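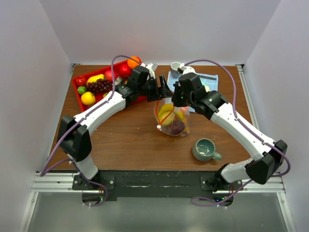
Fig. 1. Fruit and vegetable pieces in a clear drawstring bag.

Unit 7: Packing and storing fresh produce

Fruit and vegetables go on breathing after harvest. They take in oxygen and give off carbon dioxide, water and heat. The faster they do this, the shorter their shelf life. Peas, asparagus and sweetcorn breathe quickly. Onions, potatoes and apples are slow.

Water loss
Most crops look limp or wrinkled once they have lost a small share of their weight as water. Leafy crops go first. In the class trial, a crate of carrots weighed 557 g going into the store and 538 g coming out. Work out the loss as a percentage of the starting weight and bring your answer to the seminar.

Ethylene
Ripe apples, pears and bananas give off ethylene gas, and this speeds up ripening in whatever is kept near them. Broccoli turns yellow and carrots can turn bitter. Keep the two groups in separate stores.

Choice of pack
A sealed bag holds in moisture but can let oxygen fall too low. A drawstring bag closes less tightly. Paper soaks up damp and suits mushrooms. Holes in film let some water vapour out and cut down on mould.

Cold damage
Cucumbers, aubergines and basil are harmed by temperatures that suit lettuce. Look for pitted skin or dark, soft patches.

Reading before the Cemura store visit: course pack, pages 70 onwards. The short test in January covers this unit and the one before it. Bring a calculator.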